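On 2 Mar 2011, Martti Harju wrote:

> Vamport closed at 35 cents again. Volume was 1,488 shares, all of it in one trade near the close. Is anyone still treating this as a live position? The February filing shows no change in the share count, and I can't find a reason to add or to sell.

Martti,

I still hold. A single print that size tells you very little about price. The quote before it was 31 bid, 39 asked, so 35 is the middle of a wide spread and should not be used as a mark. I carry my shares at the bid.

On the filing, look at note 7. The Hevthorpe loan was extended by five years, but the lender can now convert at 30 cents. If all of it converts, the share count goes up by around a fifth. Roman Lis worked this out on the list after the Zatance deal, and the terms are much the same.

I would not use a market order on this name in either direction. Put in a limit and leave it. Waldemar Tokarz had an order at 33 that took seven sessions to fill, in four pieces, and paid the minimum commission on each.

Old price files for Vamport and Koo are in the usual folder, comma separated, unadjusted for the Koo split.

Bogdan Dudek

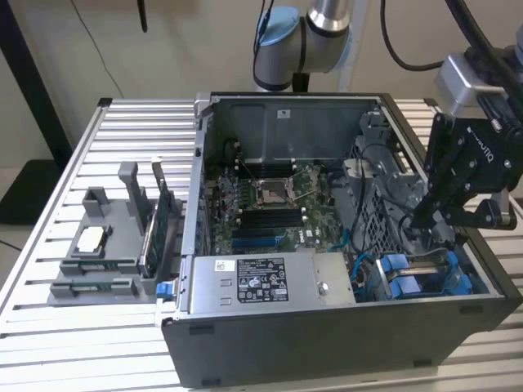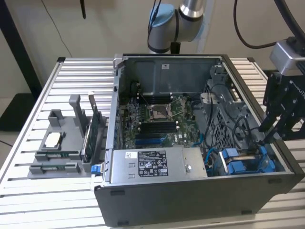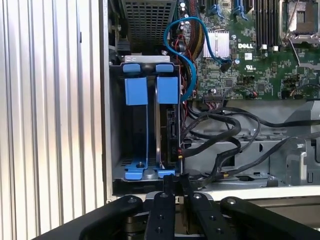 ## List notes

- Trim quoted text to the part you are answering.
- Put the ticker in the subject line.
- State your position if you comment on a holding.
- Address changes go to Warrick Donnelly, off list.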